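Grated, Shredded, Piled High: The Orange Bowl Gallery

Home > Kitchen > Galleries > Orange Bowls
Updated 23rd March

I love grated vegetables. I love them more than is probably normal for a grown person, and the orange ones most of all! Carrots, butternut squash, sweet potato, the occasional golden turnip that comes out a bit paler than you hoped. Run any of them down the coarse side of a grater and you get a fluffy heap that catches the light and makes you want to eat lunch at ten in the morning.

This gallery started as a side note on the salad page and then it got its own address, and I'm so glad it did. The counter at the bottom said 1343 visits last time I looked, which for a page of root vegetables seems pretty great to me. Some notes on how I do things first, then the bowl.

The grater

Mine is a box grater from the hardware store in Lendine and it has been sharp for longer than it had any right to be. I use the big holes for salads and the small ones for cake batter (and for the soup I make when everyone has a cold). If you have a food processor with a shredding disk, use it! The shreds come out longer and firmer and they hold a dressing without slumping. I go back and forth. For one bowl I can't be bothered to wash the disk, and for a party I wouldn't dream of doing it by hand.

Hold the vegetable at a slant against the grater and you get longer shreds. Straight up and down gives you short stubby ones, good for fritters. Stop before your knuckles get involved. The stub goes to whoever is standing nearest, or into the stock bag in the freezer.

How much

400 grams, peeled and trimmed, fills my everyday salad bowl to a nice height and feeds six people as a side, or two people who skipped breakfast. It looks like a mountain when you first grate it and then it settles once the salt goes on, so don't panic and put half of it back in the fridge.

Dressings that have earned their place

Lemon, olive oil, a pinch of cumin. That's the one I make most weeks, and it's wonderful with a handful of chopped parsley thrown in at the end.

Lime, fish sauce, a little palm sugar, crushed peanuts. So good with carrot that I once made it three days running.

Yogurt and mustard with raisins. My mother's version had canned pineapple in it too, and I'll defend that to anyone.

Then there's what we call Brurnudis in our house: squash shreds salted and squeezed, tossed with cider vinegar, toasted sunflower seeds and way too much black pepper. The name came off a tea towel and has nothing to do with salad as far as any of us can tell. It keeps overnight and is better the second day. Late September is the best time for it, when the squash at Kang Market are hard and sweet and stacked up by the door.

And if you've grated more than you can eat raw, spread it on a sheet pan with oil and salt and bake it at 400 degrees until the edges go brown and lacy. Keep an eye on it, the corners burn first. I eat these straight off the pan standing up.

Colors

Orange against white is the classic, and I used white bowls for years without thinking. Then I bought a pink one at the Kellelus craft fair on a complete whim, and now I'm hooked on putting warm colors together. Orange and pink! I would never wear it, but on a counter it's like a sunrise. Dark blue is good too, very dramatic, though it makes small amounts look lonely. Wooden bowls are lovely until you try turmeric in the dressing. Ask me how I know.

A green board or mat underneath does something nice as well. It gives you the leafy color even when you've forgotten to buy the parsley.

The bowl

Pink ceramic, green cutting mat, bright orange shreds heaped in the bottom. Look at that pale salmon color on the inside wall, with the little soft shine on it! I could look at those two colors together all afternoon.

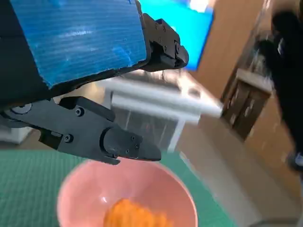
Sombat Sitthichai wrote: Love this page. I grew up on the lime and fish sauce kind and I'd add one thing, which is to bruise the shreds a little before you dress them. Put them in a mortar if you have a big one and give them a few gentle knocks, or just squeeze them in your fists. They drink up the lime so much better. Also try a few green beans snapped in short pieces. How long do you let the Brurnudis one sit after salting? Mine went watery.

Oh, the mortar! I've been squeezing by hand and it does help, but a few knocks sounds far more fun. Green beans are on the list for the weekend. For the squash, give it twenty minutes with the salt in a colander, then wring it out hard in a clean dish towel, much harder than feels polite. Vinegar goes on after that and never before. If it's still watery the next day, pour off the liquid and add fresh seeds, as the old ones will have gone soft.

More galleries: Beets and Other Stains / Things on Toast / Soup Pots / Back to Kitchen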